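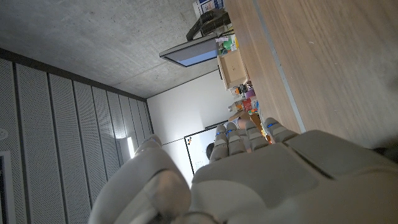
Por que algumas paredes têm furinhos?

Talvez já tenhas visto, numa escola ou num auditório, uma parede coberta de painéis cheios de buracos pequenos. Não são enfeite. Servem para a sala fazer menos barulho.

O som é ar a tremer. Quando bates palmas, o ar à volta das mãos treme e esse tremor espalha-se em todas as direções, a cerca de um metro por cada três milésimos de segundo. Quando chega a uma superfície dura, como o betão, volta para trás quase inteiro. Se a sala for grande, ouves o som duas vezes: é o eco. Se for mais pequena, os sons que voltam misturam-se todos e fica difícil perceber as palavras. A isso chama-se reverberação.

O que fazem os furos

Um painel acústico perfurado deixa passar parte do som pelos buracos. Por trás costuma haver um espaço com ar e, muitas vezes, um material fofo, como lã mineral ou feltro. O ar que treme roça nas fibras e perde força. A energia do som transforma-se em calor – tão pouco que nem com a mão encostada o sentes.

Os painéis podem ser de metal, de gesso ou de madeira. O tamanho dos furos e a distância entre eles contam muito, e o espaço por trás também. Conforme essas medidas, o painel apanha melhor os sons graves ou os agudos.

E o teto?

Há salas em que o teto fica em betão à vista, sem tinta. Se olhares com atenção, notas manchas mais escuras e uns buraquinhos chamados poros, que são bolhas de ar presas quando o betão ainda estava mole. Parecem furos de painel, mas quase não absorvem som: são poucos e não têm material fofo por trás. Por isso, numa sala com teto de betão, os painéis nas paredes fazem ainda mais falta.

Experimenta em casa

Precisas de uma caixa de sapatos, um despertador que faça tiquetaque e uma toalha.

Põe o despertador dentro da caixa, sem tampa, e escuta a um passo de distância. Depois forra o fundo e os lados com a toalha e escuta outra vez do mesmo sítio. A seguir, bate palmas na casa de banho e no quarto. Em qual das divisões o som demora mais a desaparecer?

Palavras novas

Absorver: ficar com uma parte do som, sem a devolver.
Perfurado: com furos.
Reverberação: som que continua na sala depois de a fonte se calar.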